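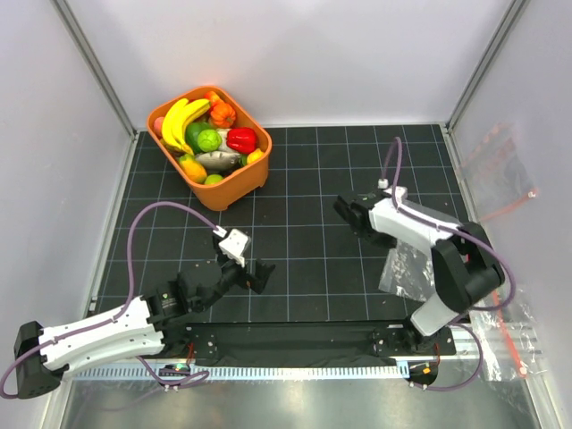

What Happens to the Fruit at Lunch?
Final report, Food and Community class
Zulema Escobar and Olga Alarcón
May 31, 2026

We started this project in August with a simple question. How much of the fruit and vegetables served in our school cafeteria gets eaten, and how much goes in the trash? Olga wanted to study the whole lunch tray at first, but we soon saw that would take over our lives, so we stuck to produce.

For 30 school days we stood by the tray return with two buckets and a kitchen scale. One bucket was for whole pieces that had not been bitten, the other for everything else. We also handed out a survey and got 899 back, which made us very happy (and gave us a lot of typing to do!).

Over the 30 days, 2453 whole pieces of fruit came back untouched. Apples were the worst by far. Bananas did much better than we guessed, unless they had brown spots, and then people would not go near them. Peaches were only served in the first weeks, so we left them out of the charts.
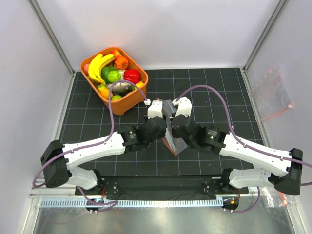

Bananas and a red bell pepper, toy-style, in an orange bin.

The survey helped explain the apples. Many students wrote that a whole apple takes too long to eat when you only get a short lunch. Others have braces. One person wrote "I just like them cut up" and underlined it three times, and that comment changed our project!

We asked the kitchen if we could try sliced apples, and they said yes to one week. Tavetti, the market down the street from school, gave us the apples, and Zulema's aunt lent us two slicers from her café, Biltano. We got up very early that week. The slices went out in small paper cups with a squeeze of lemon so they would not turn brown.
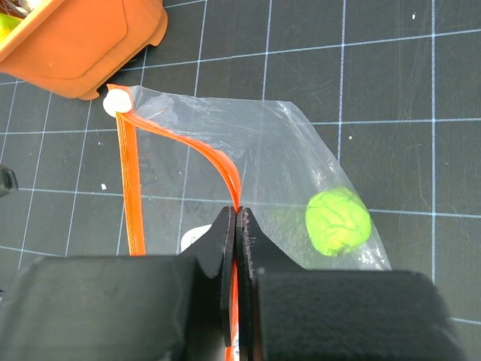 During slice week we changed the way we measured, weighing what came back in the cups and comparing it with the weight we sent out. Of the apple we served, 53 percent was eaten. We wish we had weighed the whole apples the same way earlier, but we only counted those, so the two numbers can't be compared directly. Next year's group should weigh everything from day one.

We also started a share table by the door, where you can leave fruit you don't want and anyone can take it. It is still running.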